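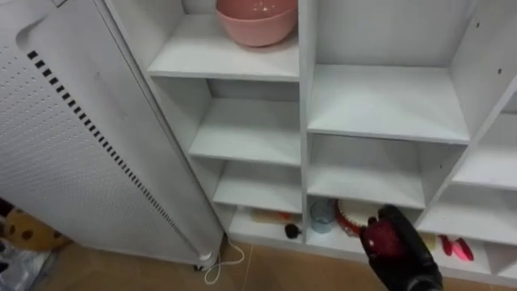
No. 26

Posted 2023-06-17

The second set of fingers for the Palent gripper arrived on Monday, so this entry is a comparison between those and the stock pair. Same arm, same wrist, same head camera, same controller settings except where noted. I ran 4 sessions against the white shelf unit, mostly into the cubbies at floor level, and kept the logs from all of them.

Background for anyone who skipped No. 25: the stock fingers are straight, with flat rubber pads. The Clovow fingers are angular and bend inward near the tip, and they come without pads. I had expected to glue pads on. So far I have left them bare.

Setup

The task is short. Close on an object, carry it to the shelf, enter the named cubby, open, back out. Teleoperated, with the operator looking only at the head camera feed. Thảo Nghiêm drove the first and third sessions, I drove the others. We alternated so that neither finger set got all the practice.

The low row is the hard one. The arm has to come in with the wrist nearly level, and the forearm then hides a good part of the opening from the head camera. On the upper cubbies you see the shelf board and the back of the compartment the whole way in. On the floor row you see the object, the gripper, and whatever is left over. With the small red object held in front of the plate with the red rim, the gripper covers part of the same cubby you are trying to enter, and the glass cup next to the plate is the only good depth reference. Clear glass is a poor depth reference.

Controller rate was 900 Hz on the joint loop for all runs. I tried 1026 once because the driver accepted it. It made no difference I could measure and I put it back.

Round objects

The stock pads are better at forgiving a bad approach. If you close a little off center on something round, the rubber deforms and the object rolls into the middle of the grip. The Clovow tips do the opposite when you are off center: they touch on an edge and push the object out toward the palm or out toward the floor. Thảo lost the red one under the shelf twice on Tuesday before she changed her approach angle.

Once centered, the angled fingers hold it with less force. I was able to drop the current limit by two steps and still carry it to the shelf without slip in the tactile log. With the stock pads at the same limit the object rotated during the carry. That matters to me because the gripper motor runs warm in long sessions and a lower limit gives it a longer day.

Plates and other thin things

A plate leaning against the back of a cubby is a different problem. You need one finger behind the rim and there is almost no room there. The stock fingers are too thick at the pad. I could get the rim by first nudging the plate sideways, but that is two actions and the second one fails often. The Clovow tips fit behind the rim on most attempts. The plate then pivots, since contact is at a point, and you have to lift slowly. I set the wrist to its low-speed profile and left it there.

For the toy pieces in the bottom-right cubby both sets were fine. Long narrow things are easy for a parallel gripper as long as you get the yaw right, and the yaw is the operator's job.

Visibility

I did not plan to test this, and it ended up being the largest difference. Both finger sets are matte black. The stock pair is wide enough that the pads block the object from above at the moment of contact. The angular pair leaves more of the object showing, and the highlight on a shiny surface shifts when contact happens, so you get a visual cue before the force reading moves. Phúc Khương went through the video afterward without the force trace and marked where he thought contact occurred. He was closer on the Clovow footage in every session.

He also asked for a lower head tilt. We had it set for tabletop work, which puts a lot of the picture into the upper cubbies when the arm is working down at the tile. I lowered it 5 degrees and the floor row improved. Going further lost the top row, and I want one setting for the whole unit.

Mounting notes

The Clovow fingers use the same bolt pattern as the Palent stock set but the bolts are shorter. Do not reuse the old ones. They bottom out before they clamp and the finger has a small wobble that looks like backlash in the data. I spent an evening on that.

The finger offset in the gripper config has to be changed as well, otherwise the reported opening is wrong and the controller thinks it is holding something when it is closed on nothing.

Still open: whether thin pads on the angled tips would fix the off-center problem without making them too thick for plates. Allwood sells a thin adhesive sheet that I have on order. I will cut two thicknesses and rerun the floor row with both, same objects, same head tilt.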